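The Stumano Ribbed Bin: six months in

Somewhere in my thirties I became a person with opinions about bins. I blame the flat, which came with a built-in one behind a cupboard door that took a carrier bag and two teabags before it was full. I lasted a winter with that. Then I ordered the Stumano, in black, for £35, and my partner asked whether it was made of anything special. It is made of bin.

I should say what it is, for anyone who has landed on this page expecting fireworks. The Stumano is a round, open-topped waste bin with fine vertical ribs down the outside and a smooth wide rim at the top. It narrows towards the bottom. There is no lid, no pedal, no sensor that opens when you walk past it in the night and frightens the cat. You hold rubbish over it and let go.

We use ours for bottles. Betthorpe council takes plastics every 2 weeks, and between collections the bottles used to live on the worktop in a sort of queue, waiting for somebody to feel strongly enough about them to go out to the back gate. Now they go in the Stumano, and the Stumano goes out to the gate. I won't claim it has changed our lives but I can see the bread board again.

The good bits first. The ribbing hides fingerprints and whatever it was that ran down the side in August (squash, I think, and I didn't enquire further). The rim is wide enough to get a proper grip on with both hands when you're carrying it through two doors and past a bicycle. It washes out in the bath in a minute or so. Because the inside is black as well, you can put off washing it for longer than you should, and I have.

It's also a decent looking thing, if you keep your voice down about that sort of remark. My last bin, a Hunt with a swing top, looked like it had been taken from a dentist's car park. The swing top came off in the first month and after that we had an open-topped bin anyway, only uglier and with two little holes where the hinge had been.

Now the grumbles. The taper means the thing holds less than you'd guess from looking down into the mouth of it. Big bottles go in neck first, jam halfway and then prop each other up, so you get a bin that's officially full with a large pocket of nothing underneath. Squashing them first helps. Squashing them first also requires everyone in the household to squash them first, and there I can offer no product recommendation.

Second grumble, the liner. Stumano sell their own, in rolls of 50, and they fit beautifully and cost more than I'm prepared to type. Ordinary ones slide down inside as soon as anything with any weight goes in, and you have to fish for the edge with your fingertips. I've given up on liners for bottles and just rinse them, which I'm told is what I was meant to be doing all along.

Third, and it's a small one, the website says it has been "tested to 3,000 uses". I have spent more time than I'd like wondering what a use is. Is one bottle a use? Is emptying it a use? Did a man in a factory stand there dropping yoghurt pots?
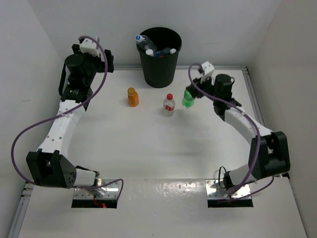

Can I leave the caps on the bottles when they go in?
Check with your own council, but ours wants them left on, and they're far less bother that way than loose in the bottom of the bin.

I did look at the alternatives. The Fasard is the one everybody recommends, and it has a proper lid and a soft close, and when I tried it in the shop I closed it softly several times and enjoyed myself very much. It's also a good deal dearer and too tall to go under our shelf. If you have a grander kitchen than mine, or a dog, get that one. An open bin and a dog is a decision you'd be making twice a day.

For bottles, paper, or the corner of a spare room, I'd buy the Stumano again. For food waste I wouldn't go near it without a lid, particularly in warm weather. Four stars, and the missing one is for the price of those liners.

Gavin Morrison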